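**Can any of these actually clear a kitchen counter yet?**

**gritsifter** · Sat 9 August

Ok so the Cuso arm people want 3,000 for the countertop unit. My brother in law says wait two years. I have two kids and a counter that is never clear. Anybody running one for real chores? Not demos. Chores.

**pelican_dan**

Had a Cletov at the shop, sorting fittings into bins. Fine with the same part all day. Change the part and you're back to teaching it. 660 picks on a good shift, my nephew beats that before lunch.

**mopbucket77**

Shop floor is the easy version tho. Same bin, same light. Kitchens are the hard one. I mess around with the Shokri kitchen sim at night and even in there the counter jobs are rough. Apple is the one everybody starts with, round and sort of grippy, straight down from the top. 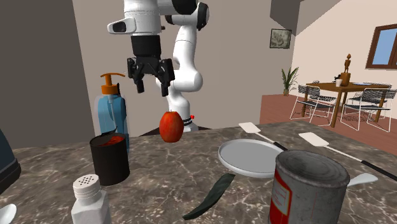
Then you ask for a spatula lying flat and it all goes sideways. Thin handle, hardly anything to close on, and if it's up against a plate you're moving the plate too. I ran 800 tries on flat utensils. Wont post my score.

**gritsifter**

so thats a no on the 3,000

**mopbucket77**

It's a no from me. For picking up fruit, sure lol

**hexkey_lou**

Disagree. Sim numbers tell you how good the sim is. Real fingers have rubber on them, real spatulas flex. Friend's unit at the Viltthorpe makerspace puts away spoons all day, real drawer, real spoons.

**pelican_dan**

Same spoons? Same drawer?

**hexkey_lou**

...yes same drawer. Still a chore.

**pelican_dan**

That's my fittings bin with extra steps.

**hexkey_lou**

My dishwasher only does one thing too and I'd fight you for it. Pick one job, let it do that job. People want a butler and then get mad.

**mopbucket77**

Fair on the dishwasher. But it doesnt need me to line the plates up first. Open cans are what worry me, anything with stuff in it. Tip one over and now there's a second chore.

**gritsifter**

There is always an open can on my counter. Putting the money in the tire fund, will ask again next August

**hexkey_lou**

Makerspace is open til 11 most nights if you're near Viltthorpe, go see it before you decide. bring your own spatula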